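Back late, boots off, tea made, feet up. I said I'd keep this diary going through the whole Wendel job and I've already skipped more evenings than I've written, so this one gets a proper go.

We had the rover out on the long path again. Young-sook Um did the charging and the paperwork and I did the walking, meaning I trudge along well behind with the controller and steer while it saves what it sees. The learning part comes later, back at Hernik, when all of it gets fed to the model so it can pick up how a person keeps to a path. My whole job is to be a good example! It's harder than it sounds. I drift when I'm thinking about lunch, and then the drift is in the data too, and some poor model learns to wander because I fancied a cheese roll.

The plan was 14 runs and we got through all of them. Each one is a straight go up the path, stop, save, note the number, turn round. Young-sook wants some of them wobbly on purpose, where I let it slide towards the grass and then bring it back, so the model sees how to recover as well as how to behave. I was far too good at the wobbly ones, she said. Cheek.

I went through the pictures after tea and kept a few for this page.

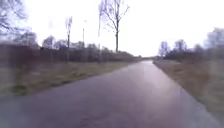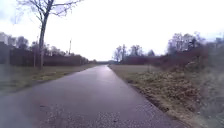

Same path, a bit further through the pile:

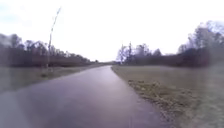
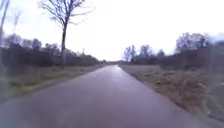
Why bother collecting so many runs on one path when they all look much the same? Small differences in steering and position are what the model learns from, and it needs plenty of them before it stops copying one particular drive and starts getting the general idea.

I asked Young-sook that very thing in my first week and she was very patient with me. I've since had to explain it to my sister, my dentist and the man at the garage, so I've got it down to a couple of sentences now.

We're at 541 saved runs altogether, counting the ones from before I joined. Of those, 86 still need labels, and guess whose job that is. The labelling tool is called Onelov and it's fine once you get used to it, but it forgets where you were if you close the lid of the laptop – I've lost my place twice this week and said some things I won't write down. I did five before supper and then my eyes gave up.

Another thing, for my own memory more than anything. The left stick on the controller has gone a bit loose. It pulls very slightly even when I'm not touching it, and I only noticed on the ninth run. I've put a note against the earlier ones so Young-sook can decide whether to keep them. She thinks a tiny pull won't matter. I'm not so sure, but she's been doing this far longer than me. There's a spare controller in the Tak box, so I'll swap them over first thing.

Must also remember thicker socks, a pen that works and the other flask. Batteries are on charge in the hall, all the little lights are blinking away, and I'm off to bed.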